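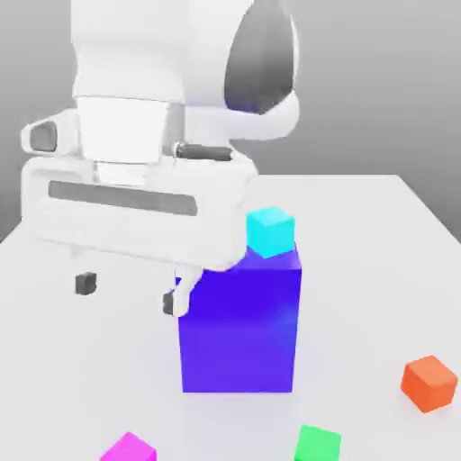 Section 2: Putting the First Warp on Your Mudum Loom

Your loom is together, the beams turn, and the heddle drops into its blocks without a fight. Now comes the good part! By the end of this section you'll have a full warp on the loom, tied on and ready for the first pass of the shuttle. Set aside an afternoon for it the first time. Your third warp will go on in a fraction of that, and by then you'll probably be choosing colors for the fourth.

The method here is direct warping, with a single peg clamped to a second table. It suits scarves, table runners and towels. If you want something longer than your room allows, skip ahead to Section 5, Using a Warping Board.

What you need

- The loom, with the heddle in the neutral slot
- Two table clamps and the warping peg from the accessory bag
- The threading hook (flat, with a notch at one end)
- One 298-yard cone of Ridgeway cotton for the warp, plus whatever you like for the weft
- Sharp scissors
- A roll of heavy brown paper, cut an inch wider than the heddle
- Masking tape

Note: The heddle supplied with the loom has 139 spaces, counting slots and holes together. It starts and ends with a slot, so there are 70 slots and 69 holes. You'll use all of them for the sampler scarf.

2.1 Clamping down

1. Set the loom on a sturdy table with the back beam facing the edge. The back beam is the one with the brake on the left.

2. Clamp both side frames to the table. Tug the loom toward you and then away. If it shifts at all, tighten again.

3. Clamp the peg to another table or a solid shelf, 2 yards from the back beam, measured in a straight line. Line the peg up with the middle of the heddle.

4. Stand the cone on the floor behind the loom, directly under the heddle. A cone should feed straight up off the top. If yours tips over, drop it in a deep bowl or a clean flowerpot.

Caution: Don't clamp the peg to a chair, even a heavy one. Seventy loops of cotton pull a lot harder than one, and the chair will creep toward the loom as you go. You'll end up with short threads on one side and long ones on the other, and the only real cure is to start over.

2.2 Pulling the loops

1. Tie the end of the yarn to the back apron rod with a double knot, close to where the first slot lines up.

2. Push the threading hook through the first slot on the right, catch the yarn, and pull a loop through. Walk the loop to the peg and drop it over.

3. Go back to the loom. Take the yarn around the apron rod, over if the last one went under, under if it went over. Pull the next loop through the next slot.

4. Keep going until every slot has a loop. Leave the holes empty for now.

5. Cut the yarn from the cone and tie it to the apron rod.

Keep the tension light and even. The loops should lie straight without sagging, and that's plenty. Beginners nearly always pull too tight here (I certainly did), which bends the rod and makes winding a struggle.

Note: If you run into a knot in the yarn, back up to the apron rod, cut it out, and tie on again there. A knot in the middle of the warp will catch in the heddle every single time it goes by.

Taking a break? Wrap the working yarn twice around the back beam and tape it down. It will hold its tension just fine until you come back, even overnight, though cats are another matter.

2.3 Winding on

A helper makes this easier, but you can do it alone.

1. Tie a piece of scrap yarn firmly around the whole bundle of loops, a hand's width from the peg.

2. Lift the bundle off the peg and cut through the end of the loops. Hold on tight while you do it!

3. Release the brake pawl, and check that the apron rod sits level with the back beam.

4. Turn the back beam slowly, feeding in the brown paper as soon as the apron rod goes around. The paper keeps each layer of yarn from sinking into the one beneath it.

5. Stop after every full turn and give the bundle a steady pull from the front. Shake out tangles with your fingers. Don't comb them.

6. Wind until the cut ends hang a foot past the front beam, then set the brake.

Caution: Keep your fingers clear of the gear and pawl when you let the brake off. The beam can spin back quickly under load.

2.4 Threading the holes

Each slot now holds two threads. Starting at the right, take one thread out of the first slot and bring it through the hole just to its left with the hook. Leave its partner where it is. Move to the next slot and do the same, all the way across. The last slot has no hole beyond it, so drop one of its threads off the back of the loom and snip it away.

Check your work by lifting the heddle. Half the threads should rise and the rest should stay put, with a clear gap between them. Crossed threads show up right away in that gap, and it's a two-minute fix at this stage.

2.5 Tying on

1. Gather the ends in small groups, an inch wide each. Start with the middle group, then do the far left and far right, then fill in between them.

2. Take each group over the front apron rod, split it in two, bring the halves up around the sides, and tie the first half of a square knot.

3. Pat the warp with a flat hand. Snug up any group that feels soft.

4. When the whole width feels the same, finish every knot with a bow. Bows let you adjust later.

Weave a few rows with thick scrap yarn to spread the warp out, and you're ready for Section 3, where the Prolside shuttle finally gets loaded.

If you get stuck

The Cestdale weavers' board has 1,792 members, and they love a warping question. Include your yarn, your heddle size and the step where things went sideways.

Revised by Reginald Thibodeaux, 3 February 2019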